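Nultia tape dispenser, hand model: my opinion after one winter of parcels

2024-01-12 | 14 shares | 3 comments

I sell second-hand books and some knitting wool from my flat, so I close many parcels. Before Christmas I decided to stop using my teeth and the kitchen scissors, and I bought the Nultia hand dispenser. It is the one with the grey handle and the small metal blade at the front. I paid 5 pounds for it in the shop on my street, and the tape was not included.

First, the good side. The handle fits a small hand. My sister Oleksandra Kravchuk has bigger hands than me and she was also comfortable, though she said the edge of the plastic is a bit sharp under the thumb. The blade cuts well from the first day and it is still cutting well now. There is a screw on the side of the wheel, and with it you decide how hard the tape pulls. I did not understand this screw for one week. The paper in the box shows it with an arrow but without a single word. Turn it to the right and the tape comes slowly, turn it to the left and it runs too fast and sticks to itself.

Now the less good side. The dispenser is loud. I know that the tape makes most of the noise, but the plastic body makes it louder, like a small drum. I pack in the evening, and my neighbour has asked me politely what I am building. Also, the rubber roller picks up dust and cat hair, and then the tape does not press down well at the start of the strip. I clean it with a damp cloth and let it dry until morning.

The tape you choose matters more than I expected. I tried two kinds, both on 60 metre rolls. The Stalteck one is thick and stays where you put it, but on cold cardboard it needs a strong rub with the palm. The Jaruna one is cheaper and splits along its length if you pull at an angle. When it splits, you will look for the end of it for a long time. For heavy books I would only use the Stalteck.

Clear tape along the top seam of the box: 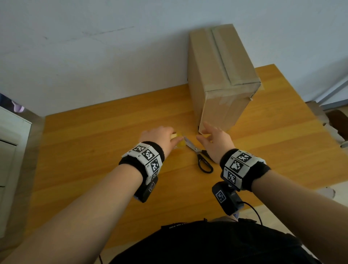
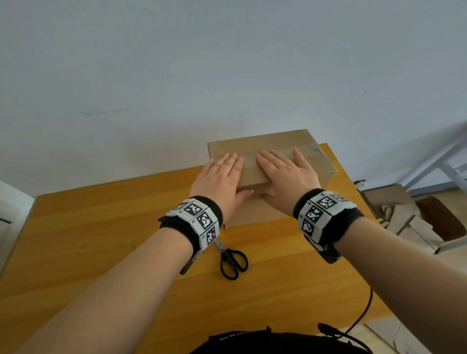 I also want to say something about the refill. The wheel takes the normal wide rolls, but it is tight, and the first roll I pushed in with both thumbs and some bad words. After that it became easier. If your rolls have a thick paper core, take one with you to the shop and try it before you pay.

Would I buy it again? Yes, for the price. For two parcels a year you do not need it. For a person who sends something every week it saves time and nerves — and also teeth. I will write again in February if the blade becomes dull.

Comments (3)

Zuweira Osei
Thank you for explaining the screw! Mine was completely loose and I thought it was broken. I was ready to return it.

bookmoth60
Does it take the paper tape also? I am trying to use less plastic.

Sulemana
I have the same one. Paper tape goes in, but the blade tears it a little crooked. For me it is fine.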